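2022年11月7日

今天总算把洗手间那个柜子清了。说了多久了？反正从二月搬进来那阵子就在说，说到现在，柜门都快关不上了，一开就有东西往下滚，昨晚一瓶护发素直接砸在我脚背上，疼得我单脚跳了半天，跳完就下决心：明天，一定。

早上起来先烧水，泡了杯茶，然后坐在浴缸边上发了一会儿呆（这也算准备工作吧）。柜子一共就三层，看着没多少，真掏起来没完没了。最上面那层是Igor的，他上次来住了几天，走的时候留下一堆小样，酒店的那种，洗发水、沐浴露、还有一块没拆的肥皂，说是在Ornevik出差的时候顺手拿的。我当时说你拿走啊，他说留给你用，结果我一个也没用过。今天全倒出来，洗衣篮里铺了一层，蛮壮观的。

中间那层是我自己的罪证。我这个人有个毛病，瓶子快用完的时候总觉得还能再挤一点，倒过来立着，然后又去开新的，旧的那个就一直倒立在那里，像在罚站。今天罚站的全部释放。能挤的我挤到一个小碗里，中午拿来刷了水池，刷得满屋子都是薄荷味，挺好闻的！剩下的冲干净，倒扣在毛巾上晾着。

说到冲瓶子，我跟妈妈通电话的时候她又讲了一遍，说瓶盖要拧下来分开放。我说我知道，她说你上次也说知道。好吧，上次确实没拧。她那边在下雨，院子里的叶子没法扫，闲得慌，一个电话打了39分钟，我手机夹在肩膀上，一边听她讲邻居家的围墙，一边刷瓶口里那圈白白的东西，脖子到现在还是酸的。

最下面那层最可怕。水管旁边塞着一卷不知道什么时候的砂纸、半包棉签、两只不是一双的橡胶手套，还有我找了整整一个夏天的防晒霜。当然已经过期了。我当时为了它还专门跑去Öztürkmen又买了一支，花了100块，心疼得不行，结果它就躺在那儿，离我的膝盖不到一臂远。还有一个发圈，上面缠着的头发颜色还是我染红以前的。看着有点恍惚，那时候我还住在老房子，每天要赶早班车，洗头都是闭着眼睛洗的。

中午饿了，煮了碗面，加了个蛋，站在厨房里吃的，因为桌子上全是瓶瓶罐罐。吃着吃着Bożena来敲门，还我上周借给她的电钻。她往里看了一眼，说你是要开店吗？我说你要不要挑几样走，她还真挑了，拿了一瓶没开封的身体乳和那块酒店肥皂，说她就喜欢这种小肥皂，放在抽屉里衣服会香。我说那你再拿两瓶洗发水，她死活不要，说她自己家的柜子也关不上。我们站在走廊里笑了好一阵，她还教我一个办法，说同样的东西家里只许有一瓶开着的，下一瓶放到别的房间去，懒得走过去拿，自然就会把手里那瓶用完。听起来有道理，但以我的懒，估计会变成连着几天用清水洗头。

下午开始擦柜子。隔板上有一圈一圈的印子，每个瓶底一个圈，擦了三遍才淡下去。最角落那个怎么都擦不掉，我用小苏打敷了20分钟，再擦，还是有个浅浅的影子，算了，以后拿浴盐罐子压在上面，谁也看不见。顺便把柜门的合页紧了紧，电钻刚好回来了嘛，时机真好。紧完之后门关上的那一声“咔哒”，太舒服了，我来回开关了好多次。

然后是装袋。纸袋我攒了很多，都叠在冰箱和墙中间那条缝里，这次终于派上用场。我喜欢用牛皮纸的那种，口一撑开自己就能站着，往里放东西不用腾一只手去扶。就是不能放湿的，上次瓶子没沥干就往里丢，提到楼下袋底整个掉了，瓶子滚得满院子都是，我追着其中一个一直追到自行车棚。所以今天很有耐心，等它们晾透，一个一个摸过瓶底才往里放。大的先放，小的塞缝。

留下来的东西重新摆回去，才占了一层半！牙膏站前面，备用的躺后面，吹风机的线终于有地方盘了。空出来的那半层我舍不得放东西，就让它空着，明天早上刷牙的时候打开看看，心情应该会不错。

晚上Igor发消息来，我把清理战果跟他汇报了一遍，他第一个问题是他的小样还在不在。我说一半送人一半准备处理，他发来一长串哭脸，说那瓶Hosidport的沐浴露是他的最爱。最爱你倒是带走啊！不过我还是去翻了一下，还真没扔，给他单独放到一边了，等他下次来自己拿，拿不走我就真的用掉。

还剩几件零碎没弄完：过期的药要送去药房，砂纸问问Bożena要不要，防晒霜的话……听说可以拿来擦剪刀上的胶印，改天试试。分类站的开门时间我也查好了，明天下班顺路，先把瓶子送过去，回来路上再买个灯泡，镜子上面那盏一闪一闪的，闪得我今天擦隔板的时候眼睛都花了。

现在腰有点疼，脚背上昨晚被砸的地方青了一小块。热水已经在放了，浴盐也找到了，就是从最下面那层翻出来的，居然没结块。泡完就睡。

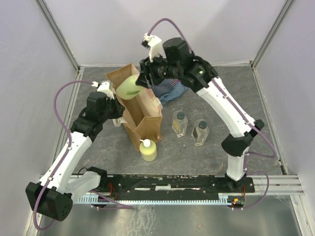
哦对了，睡前记得把洗衣篮里的毛巾拿出来晾，不然明天又是一股闷味。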